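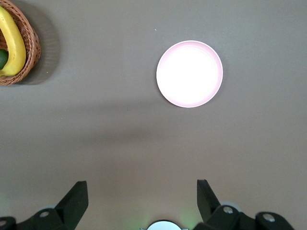 Idrisa Masanja escreveu-me que o kit Tuston se monta numa tarde, mas que ninguém deve acreditar na primeira calibração. Estou de acordo com as duas coisas. O meu kit ficou montado às cinco e meia, e a calibração que guardei é a quarta.

Este tutorial é para quem já tem o braço Tuston fixo à mesa e quer chegar à primeira tarefa completa: pegar numa peça de fruta e pousá-la num prato. O manual oficial explica bem a montagem, mas passa muito depressa pela pinça e pela câmara do pulso, e foi aí que eu perdi mais tempo. Escrevo os passos pela ordem em que os faço agora, que não é a ordem do manual.

## O que é preciso ter

- O braço e a pinça de dois dedos do kit Tuston (a versão com câmara no pulso)
- Um computador com o programa Runodari já instalado
- Uma mesa lisa, de preferência sem brilho
- Um prato, um cesto e uma ou duas frutas
- Uma chave hexagonal, que vem na caixa

Paguei 200 euros pelo módulo da pinça, à parte do braço. A loja Tostura vende também um par de dedos de reserva por 38. Comprei-os, e até hoje estão no saco.

## 1. Preparar a mesa

Uso um tampo cinzento mate. Experimentei antes uma toalha com quadrados e o Runodari marcava as riscas como bordas de objetos. Um prato branco com a borda cor-de-rosa, sobre o cinzento, é reconhecido quase sempre.

Ponha o prato sozinho, com espaço livre à volta dele. O cesto fica afastado, do lado esquerdo na imagem da câmara. Se o cesto e o prato ficarem muito próximos, o braço tem de levantar muito o pulso para passar de um para o outro, e o movimento torna-se lento.

Limpe a mesa antes de cada sessão. Migalhas ou pó não impedem a tarefa, mas um ponto claro num fundo escuro pode aparecer na lista de objetos, e depois é preciso apagá-lo à mão.

## 2. Verificar a pinça

Com a alimentação desligada, mova os dois dedos com a mão até ficarem abertos. Devem mover-se os dois ao mesmo tempo. Se um fica atrasado, os parafusos da articulação desse lado estão apertados demais: desaperte um quarto de volta e experimente outra vez.

Depois ligue a alimentação e abra a consola do Runodari. Escreva:

 pinca abrir
 pinca fechar 50
 pinca abrir

O número é a percentagem do fecho. Não comece com 100. Na primeira vez eu fechei tudo sem objeto nenhum no meio e o motor ficou a fazer força até eu cortar a corrente. O programa tem uma proteção, mas ela só se ativa depois da calibração, e isto o manual diz numa nota pequena no fim do capítulo.

## 3. Calibrar a câmara do pulso

A posição de partida deve mostrar três coisas ao mesmo tempo: os dois dedos em baixo, o prato inteiro e pelo menos uma parte do cesto. Não é necessário ver o cesto completo. O Runodari só precisa de ver a fruta que lá está para escolher a direção do primeiro movimento, e aproxima-se para a ver melhor.

1. Leve o braço à posição de partida com o comando `casa`.
2. Ajuste a altura até o prato caber inteiro na imagem.
3. Escolha **Câmara > Nova calibração** e espere o sinal sonoro.
4. Não toque na mesa durante a captura. São 73 imagens e demora alguns minutos.
5. Guarde o ficheiro com um nome que perceba mais tarde.

No fim aparece um valor de erro. Se for maior que 2, repita. Os meus três primeiros resultados foram maus por causa do candeeiro: eu tinha-o mesmo ao lado do braço, e a sombra andava sobre a mesa com cada movimento. Uma sombra suave e parada não incomoda.

## 4. Ensinar a tarefa

Comece com uma banana. Parece difícil pela forma curva, mas tem uma cor muito clara para a câmara e os dedos apertam-na bem no meio. Uma lima é mais pequena e, se ficar meio escondida debaixo da banana, o programa pode não a encontrar. Deixe-a para a segunda fase.

Em **Tarefas > Nova**, indique o cesto como origem e o prato como destino. Depois guie o braço com a mão uma vez, devagar, do cesto até ao prato. O Runodari grava o percurso e propõe uma versão mais curta. Aceite a proposta só depois de a ver em modo lento, principalmente a passagem por cima do rebordo do cesto.

Para a banana uso estes valores:

| Parâmetro | Valor |
|---|---|
| Fecho da pinça | 60 % |
| Velocidade | baixa |
| Altura sobre o prato | 4 cm |
| Pausa antes de largar | 1 s |

Se a fruta cai antes do prato, aumente o fecho de cinco em cinco. Se fica marcada na casca, faça o contrário.

## 5. Repetir e anotar

Fiz 109 tentativas durante o mês de março. As falhas vieram quase todas da recolha: os dedos descem tortos em relação à banana e empurram-na contra a parede do cesto. Melhorou muito quando ativei a opção **Alinhar pulso**, que vem desligada e não percebo a razão.

## Vale a pena comprar?

Comparei com o kit Mao, que um colega me emprestou por duas semanas. O Mao é mais silencioso e o programa é mais bonito, mas a pinça abre menos e não agarra bem objetos largos. O Tuston obriga a mais trabalho no princípio. Para aprender, eu escolhia outra vez o Tuston, com uma condição: ter paciência para o passo 3.

Quem tiver a versão antiga, sem câmara no pulso, pode seguir os passos 1 e 2 igualmente. Para o resto é preciso uma câmara fixa por cima da mesa, e essa configuração ainda não a experimentei.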